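How Evidence Gets to Court
Skolton County Courts — Pages for Young Readers
Reading level: grades 4 to 6

A trial is a way of deciding whether a person broke the law. The people who decide have to rely on evidence. The page explains what evidence is, where it is kept, and what happens to it before a jury sees it. Words in the word list at the end are explained there again.

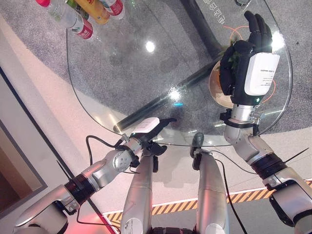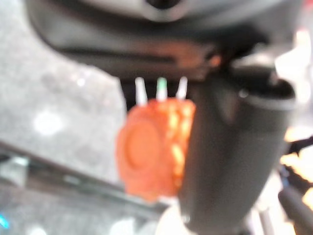
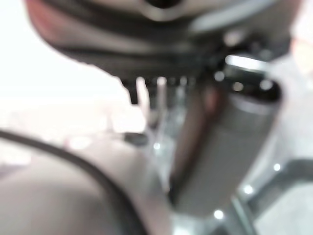
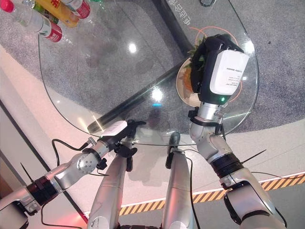
Page last changed: Sep 6, 2022

What evidence is

Evidence is information that helps a court decide what happened. It comes in several forms.

An object can be evidence. A bolt cutter, a shoe or a coat with a torn pocket can be evidence if it has something to do with the case. Lawyers call this physical evidence.

A person's words can be evidence. When a witness sits in the witness stand, promises to tell the truth and answers questions, the answers are called testimony.

A paper or a computer file can be evidence too. Receipts, letters, phone messages and bank records are in this group.

Some things that people believe are evidence are left out. What a lawyer says in a speech to the jury is not evidence. A question from a lawyer is not evidence either, only the answer is. Something a juror read in the newspaper has to be ignored completely.

The example used on this page

To follow a piece of evidence from start to finish, we will use one case. A bicycle was taken from a locked shed in the town of Trenidby in June. The bicycle was a Mandagi, a make that has a serial number stamped into the metal under the pedals. The lock on the shed had been cut. Later, an officer found a bicycle and a bolt cutter in a garage on the other side of town. The person who rented the garage was charged with theft.

To be charged means to be officially accused. It does not mean that the person did it. From that point on, the person is called the defendant.

Step one: collecting

The first officer at the shed keeps other people away from it. If people walk in and out, they can leave footprints, move things or wipe off marks. The officer then takes photographs before anything is picked up, so there is a record of where each object was.

After that, the cut lock is picked up with clean gloves. It goes into a paper bag. Paper is used for many objects because it lets air through. Damp objects sealed in plastic can grow mold, and mold can destroy the traces a laboratory needs. Small dry objects, such as a key, may go into plastic.

The bag is closed with special tape. The tape tears into pieces if someone tries to peel it off. The officer signs across the tape so that part of the signature is on the tape and part is on the bag. If the two parts do not line up later, someone may have opened it.

A label goes on the outside. It gives:

the case number
the item number
what the object is
where it was found
the date and time
the name of the person who collected it

The cut lock was item 2 in the Trenidby case. It keeps that item number for as long as the case lasts.

Before officers could look in the garage, they needed permission. Usually this comes from a judge, in a paper called a search warrant. The officers must give the judge good reasons, under oath, for thinking that something connected to the crime is in that place. The warrant says where they may look and what they may look for. A warrant for a bicycle does not let officers read the letters in a desk drawer, since a bicycle does not fit in a drawer. There are some situations in which a warrant is not required, for example when the person in charge of the place freely agrees to the search.

Step two: storing

Objects are taken to the property room. In Skolton County it is on the lower floor of the sheriff's building and holds 3,000 items, from buttons to car doors. There are 200 metal lockers for small and medium objects. Bicycles hang on hooks along the back wall. Money, medicines and weapons are locked up separately.

An officer who arrives at night, when the property room is closed, uses a drop locker. Once the door of a drop locker is pushed shut, the officer cannot open it again. Only property room staff have the key.

Each object gets a bar code. The code is scanned into a computer program called Jirnex, which records where the object is and who last handled it. An entry in Jirnex cannot be erased. If a clerk makes a mistake, the clerk adds a second entry that corrects the first, and both remain visible.

Step three: the chain of custody

Custody means having something in your care. The chain of custody is the list of every person who has had the object in their care, in order, with dates and times. Each handover is one link.

For the cut lock, the chain looked like this:

Officer to property room
Property room to laboratory
Laboratory to property room
Property room to courtroom

At every handover one person signs the object out and another person signs for it. If the list shows the lock leaving the property room in the morning and reaching the laboratory the next day, the lawyers will ask where it was during the night. There may be a good answer. It may have been locked in a safe. If there is no good answer, the jury can decide that the lock is less reliable as evidence, and in some cases the judge will not allow it to be used at all.

The chain matters most for objects that look like many others. One cut lock looks much like another. The Mandagi bicycle was easier, because its serial number could be compared with the number on the owner's receipt.

Step four: testing

A laboratory can examine an object in many ways. In our example, the examiner looked at the cut ends of the lock under a microscope. The blades of a bolt cutter have tiny nicks and scratches, and they leave lines in the metal they cut. The examiner made test cuts in soft metal with the bolt cutter from the garage and compared the lines.

The examiner writes a report. It says what was tested, how it was tested and what was found. It also has to say how far the result can be trusted. Tool marks can be similar without coming from the same tool, and examiners can make mistakes. For that reason a second examiner checks the work.

The laboratory opens a bag by cutting it in a new place and leaves the old seal alone. When the test is over, the new cut is closed with new tape and signed. A bag that has been to the laboratory more than once may have several strips of tape on it.

Step five: sharing

The lawyer who tries to prove that the defendant is guilty is the prosecutor. The lawyer who helps the defendant is the defense attorney. Before the trial, the two sides have to show each other certain evidence. This stage is called discovery.

The prosecutor must also hand over evidence that could help the defendant if it is important to the case. Suppose a neighbor told the police that a different person was carrying a bolt cutter that day. The defense attorney has to be told about it, even though it makes the prosecutor's job harder.

In Skolton County, the defense attorney may make an appointment to look at objects in the property room. A clerk stays in the room during the visit — the objects are not left alone with either side.

Step six: the judge decides what comes in

The jury does not see everything. The judge decides which evidence is allowed, and the word for allowed evidence is admissible.

The judge asks several questions. Is it relevant, meaning does it have something to do with the case? Is there enough to show that it is what the lawyer says it is? Was it collected in a lawful way? Would it make the jury so angry or upset that they could not think fairly?

If a lawyer believes that a piece of evidence should stay out, the lawyer says "objection" and gives the reason. The judge answers "sustained" when the objection is correct and "overruled" when it is not. Many of these arguments take place before the trial begins, when no jury is present.

Step seven: in the courtroom

When an object is shown at trial, it is called an exhibit. It gets a sticker with an exhibit number or letter. The exhibit number can be different from the item number. The lock was item 2 in the property room and Exhibit 20 in court.

A witness usually has to explain an exhibit. The lawyer hands over the bag and asks the officer whether the signature on the tape is the officer's own. The officer describes where the lock was found. The lawyer then asks the judge to admit the exhibit. If the judge agrees, the jury may look at it.

When one lawyer has finished asking questions, the other lawyer may ask some. The second set of questions is called cross-examination. It is used to test whether the witness remembers clearly and whether any step was missed.

At the end, the jury goes to a separate room to talk. Most exhibits go with them. The jurors have to decide whether the prosecutor has proved the case beyond a reasonable doubt. The defendant does not have to prove anything.

After the trial

Exhibits are kept after the verdict. A defendant who is found guilty can ask a higher court to check whether the trial was run correctly, and this is called an appeal. Until the time for appeals has run out, the objects stay in storage. In serious cases they may be kept for many years.

Property that belongs to someone is given back when it is no longer needed. The owner shows identification and signs for it, and the signature becomes the last entry in the chain of custody.

Word list

Admissible: allowed to be used at trial.
Appeal: a request for a higher court to check a case.
Chain of custody: the record of who has had an object, and when.
Defendant: the person accused of a crime.
Discovery: the stage when the two sides show each other evidence.
Exhibit: an object or paper shown at trial.
Search warrant: a paper signed by a judge that lets officers search a place.
Testimony: what a witness says under oath.
Verdict: the decision of the jury.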